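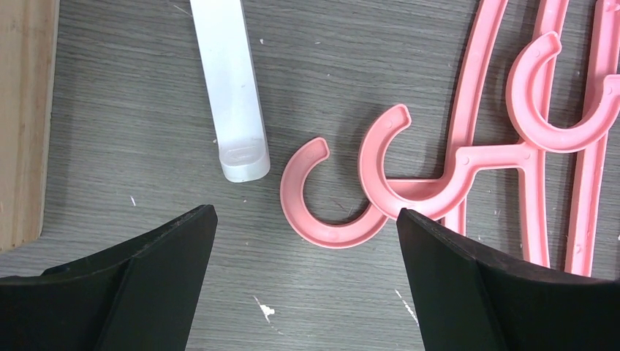
**Ticket:** sleep study, wrist trackers not sending overnight data
**Raised by:** Shiela Pascual, Flindholm site
**Status:** open again (sorry)

Right, starting this properly because the email chain has got silly and I can't find anything in it.

We've got 66 people on the restless legs study at Flindholm and since the Mirik app updated itself, a chunk of them have had no overnight readings coming through. The day readings are fine. Sleep diary entries are fine too. It's only the leg movement counts between bedtime and getting up, and those are the bit we need!

First one I noticed was participant 368, whose chart just stops at 23:00 and picks up again at breakfast. I rang her and she'd worn it all night, charged it at teatime as usual, slept badly (of course) and hadn't touched any settings.

**What I've tried so far**

- Asked her to close the app and open it again. Nothing.
- Logged her out and back in on the Mirik side. Got the daytime steps twice, which I've now had to flag as duplicates, so please don't do this one.
- Swapped her tracker for a spare. Same gap the next night.
- Checked the study calendar in Dumlao to see if someone had put her down as withdrawn. They hadn't.

Khoa Thân had a look and reckons the tracker is fine and it's the phone. He noticed the people with gaps all seem to have newer handsets, the sort that put apps to sleep when you do. I said that sounded too simple and he gave me a look.

**Update, Thursday, 10:15**

Khoa may be right, annoyingly. Two people with battery saver switched off got a full night. One other person with it off still got nothing, so I'm not closing this.

Also had a call with Amado Javier at the Mirik helpdesk. He says the tracker keeps 3000 readings in its own memory and starts writing over the oldest ones after that, so if a phone doesn't pick them up for a while we lose them for good. I had no idea! Can that go in the site handbook please? I've been telling people not to worry and sync when they get home from holiday.

He asked for the sync interval and I told him 60 minutes, which is what's in our set-up sheet. He could see 368's was set to "manual". So was the one who still had a gap with battery saver off. Amado thinks the update put some accounts back to the default, and he's going to send me a list of which ones.

**Update, same day, 16:40**

List arrived. I've changed 368 back to 60 and left everyone else alone until Crisanto Calimlim says whether changing settings mid-study needs a protocol note. My feeling is no, as it's only going back to what we said we'd do, but I'd like it in writing from him.

**Still to sort**

- Hipólito: have you seen any of this at Osmont? You're on the same app version I think.
- Wording for the text message to participants about battery saver. My draft is too long, and I've used the word "toggle", so someone else have a go.
- Do missing nights count towards the missed visits limit? I really hope not, 368 has done everything we asked.

**Reply from Hipólito Gallardo**

Yes, two here, both on manual. I'd put it down to them forgetting to wear it. Will ring them both and say sorry.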